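How does a cost-of-living raise work if I started mid-year? (town job)

Posted in Pay and Benefits

Jullell_clerk_2

Hi all, long-time reader, first time asking something. I work in the records office for the town of Jullell and have been there since last October. Before that I was in private business for a long time (a laundry equipment dealer, if you're curious) where raises happened when the boss was in a good mood, so all of this is new to me.

The council voted in the spring to give town employees a cost-of-living raise starting with the new budget year in July. Great! Everyone in my office was happy. Then a memo went around in June saying that the raise is "applied to the base rate in effect on the anniversary of appointment" and now I can't tell if I get it in July with everyone else or in October when I hit my year. My supervisor says July. The payroll lady says October, or maybe July with a "partial." The two of them sit 20 feet apart and have never discussed it, as far as I can see.

I'm also confused about whether this is the same thing as a step. My offer letter says I'm on step 2 of a pay grade and that I move to step 3 after a year of good service. So do I get the step AND the cost-of-living raise, or does one eat the other? I did the math both ways and the difference for me comes to $1,482 over the year. That may not sound like a fortune to some of you but I've got a car that needs work and I'd like to know which number I'm budgeting with.

Last thing. My neighbor works for the county and swears that the elected people (mayor, council, the assessor) get the raise automatically too, and that they wrote it that way on purpose. Is that even allowed? I don't want to start a fight, I'm just nosy.

I did try reading the pay ordinance myself. It's 119 pages and I got as far as the part about uniform allowances.

Thanks for any help. I'm typing this between chores so forgive the rambling.

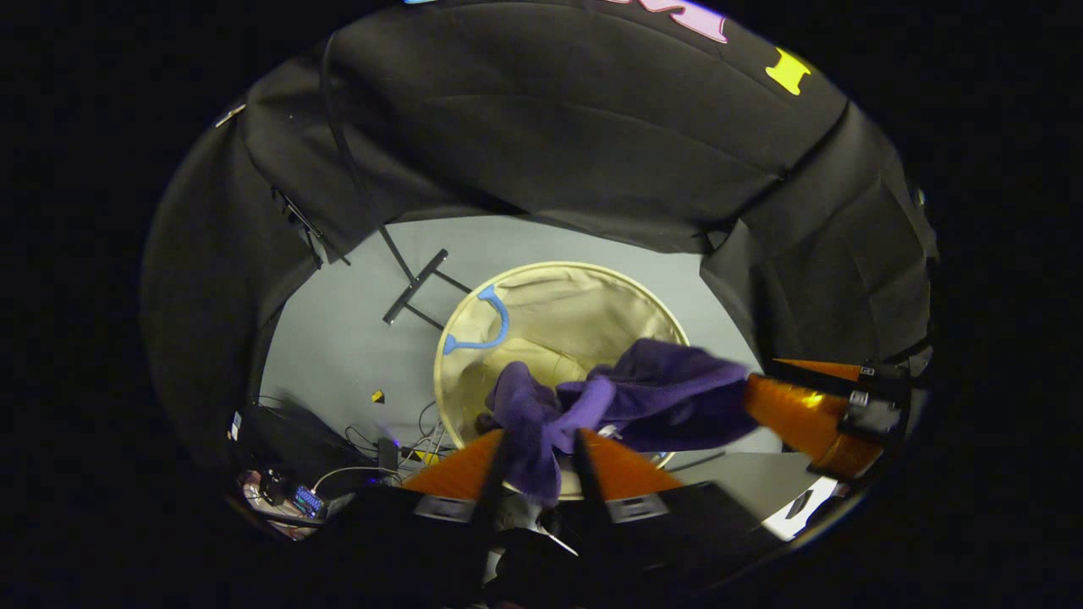 Purple fleece and the hamper

Edited to add: we do have a union, but I'm in a position that isn't covered by it. I think. The title on my badge and the title in my letter are two different titles, so who knows. I also forgot to say I work 40 hours a week, full time, in case that matters.

fistunier_retired

OK, I spent a lot of years in a town finance office (not yours, so please check everything I say against your own rules) and I can help with most of this.

First, a cost-of-living raise and a step are two separate animals. Picture the pay plan as a big table. The rows are grades and the columns are steps. A cost-of-living raise changes every number in the table. A step moves YOU one column over in the table. In most places you get both, and neither one eats the other. When the table goes up in July, step 2 is worth more than it was in June, and when October comes you move over to step 3 at the new, higher number.

So my guess is that your supervisor is right about the raise, your payroll person is thinking about the step, and each of them thinks the other is talking about the same thing. I saw this happen every single summer. We had a whole folder of emails about it.

But that memo wording bothers me a little. "Base rate in effect on the anniversary of appointment" is step language. Somebody may have pasted it into the wrong memo, which I have done myself and caught it a week later. Or your town really does hold back the cost-of-living raise until a new hire finishes a year. Some do! I worked for one called Gonier before I moved, and over there anybody still on probation got nothing in July and then got caught up to the new table the day probation ended. No back pay for the months in between, and people were sore about it, and I don't blame them.

What you want to find is the resolution the council passed, which is a different thing from the pay ordinance. The ordinance is the giant thing you tried to read. The resolution is usually a page or two, and it will say who gets the raise and on what date. Look for the words "all employees," "all regular employees," or "all employees who have completed probation." Those few words decide the whole question for you. The town clerk has to give you a copy if you ask, and most of the time it's tucked in the packet for the meeting where they voted.

Then write to payroll. Email, please, don't just walk over. Ask it like this: "What will my hourly rate be on the first July paycheck, and what will it be after my anniversary in October?" Ask for the two numbers. If you ask them to explain the policy you'll get the policy read back to you, and you already have that.

On the elected people: it depends on your state and your charter. A lot of places don't let a council raise its own pay during the term it's sitting in, so the raise only kicks in after the next election. Other places tie the elected salaries to a price index years ahead of time, and after that it goes up without anybody voting. That second way is legal in plenty of places, and your neighbor could be completely right about the county and completely wrong about the town. They're run under separate rules. The charter will say, and it's normally much shorter than the pay ordinance.

And do get that title thing sorted out. If your letter and your badge don't match, find out which one payroll has. It decides your grade, and it may decide whether you're in the union after all, in which case the contract is what counts and you can forget most of what I wrote.

kalin_st_mike

You get it in July. Everybody gets it in July, that's when the budget starts. Don't overthink it.

Also taxes will take a chunk so don't go spending the 1,482 yet.

Jullell_clerk_2

Thank you both! The table explanation made it click for me, I'd been picturing one big pot of money that both raises came out of. I asked the clerk's office for the resolution this morning and she's going to dig it out. I sent the email to payroll too, asking for the two numbers, word for word like you said.

And it looks like payroll has the title from my letter and not the badge. The badge belonged to the job before they renamed it. I'm supposed to get a new one.

porchlight on Kälin Road

Jumping in with one small thing in case somebody else finds this page. Check the pay period dates too. My July raise one year didn't show up until the second check of the month, as the first one covered days worked in June. I called payroll all worked up at 8 in the morning and then had to call back and say sorry. If your first July check looks the same as always, look at the little dates in the corner of the stub before you pick up the phone.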